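# About Ormsby

I started Ormsby with 12 plates from my aunt's cupboard and a folding table at the November market. I sold all of them before lunch and went home thrilled (and with nothing to eat dinner off!). These days I keep 97 patterns in the shop, mostly secondhand, and I still wash every single one by hand.

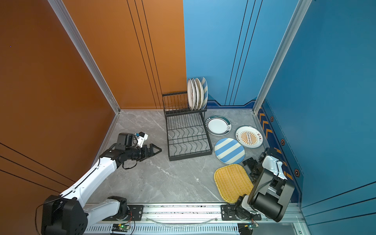
*Words by Lizeth Puma, owner and chief dishwasher*

I'm hopeless with stripes, so there's always a blue-and-white one near the rack, but lately I've fallen hard for the cream plate with the orange-and-red sunburst. Kiri Ruawai does our packing and will happily talk you into a mixed set – bring your odd ones in and we'll find them some company!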